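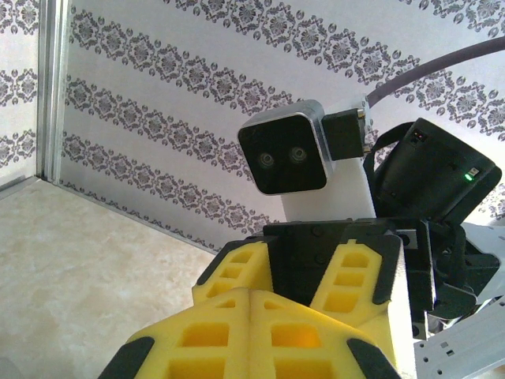 Wen-hsiung Chu
Workshop Editor, Hutside

Swapping to summer wheels at home

If you keep a second set of wheels for winter, March is when most of the questions come in. The job takes me 67 minutes for four wheels, including sweeping up. It will take longer the first time.

Where to work

Park on flat concrete. Asphalt will do if it is cold and you put a square of thick plywood under the jack. Gravel and grass are no good at any time of year. Put the car in park, or in first gear with a manual, set the parking brake, and chock a wheel at the end you are not lifting. If you are lifting the rear, chock both front wheels.

Look up the jacking points in the owner's manual before you touch anything. They are often marked by small notches in the seam under the doors, but on some cars the notches are hidden behind plastic covers.

Loosening

Crack the lug nuts loose a quarter turn while the tire is still on the ground. Most of the cars I work on take a 19 mm socket. A breaker bar is better than the folding wrench from the trunk. Pull on it, don't stand on it. If a nut is swollen or chrome-capped and the socket only half fits, stop and buy the right size before you round it off.

Keep the nuts in a magnetic tray or a coffee can lid. Winter wheels and summer wheels sometimes use different nuts, especially when one set is steel and the other is aluminum. Bag each set and label the bag.

Stuck wheels

A wheel that won't come off after the nuts are out is usually rusted to the hub. Put two nuts back on by a few threads, lower the car, and roll it forward a foot and back again. That frees most of them. If not, jack it up again and hit the sidewall of the tire with a rubber mallet, working around. Leave the two nuts on while you do it. Never put any part of yourself under a car that is held up by the jack alone.

Cleaning the hub

Go over the hub face with a wire brush until the loose scale is gone. Wear a mask and glasses. I-hsuan Mok wrote in to ask about anti-seize, and my answer is a very thin smear on the hub face only. Keep it off the studs and the brake rotor. Greased studs will give you a false torque reading.

While the wheel is off, look at the brake pads and the rubber hose behind them. Cracks in the hose or a pad worn thin mean a trip to the shop.

Putting the wheels on

Check for arrows on the sidewall. Directional tires have to go on the correct side. Start every nut by hand and run it down with your fingers as far as it will go. Snug them in a star pattern, lower the car until the tire just touches, and finish with a torque wrench.

My own sedan calls for 76 foot-pounds. Yours will be different, so use the number in your manual. Go around the star twice. Drive 50 miles and check them again, with the wheels cool.

Set the tire pressure from the sticker on the driver's door jamb, first thing in the morning before the car has moved. The number on the sidewall is a maximum and is not what you want. If the pressure light stays on after that, the car may need its sensors relearned. The manual will have the steps.

Storing the winter set

Wash the wheels inside and out and let them dry overnight. Pick the stones out of the tread with an old screwdriver. Mark each tire with chalk on the inner sidewall: LF, RF, LR, RR. Write down the tread depth too if you have a gauge.

Bag them in heavy contractor bags and squeeze the air out before you tie them. Tires on rims can be stacked flat. Bare tires are better standing up, turned a little every month. Keep them away from the furnace, the water heater and any battery charger or motor that sparks. Skip the tire shine.

Turn the torque wrench back down to its lowest setting before it goes in the drawer.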